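4.2 Checking a scene before you trust a score

Drurkix reports a success rate after every batch. Treat it as a claim to be checked - the simulator is generous about contact.

1. Load the Judolell scene and set the batch to 41 runs.

2. Pause run 15 and look at the gripper tip against the left edge of the gray block. Compare it with the logged tip position.
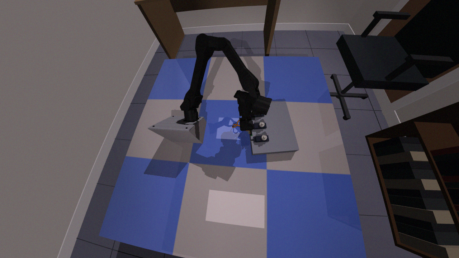
3. Repeat with seed 111. If the success rate moves by more than 2 points, do not report either number.

Note: The checkered mat, desk and bookshelf stay the same in every run. A policy that scores well here may have learned the room.

Caution: The Fotau paper skips step 3. We could not get its result back with a new seed, so do not use it as your baseline.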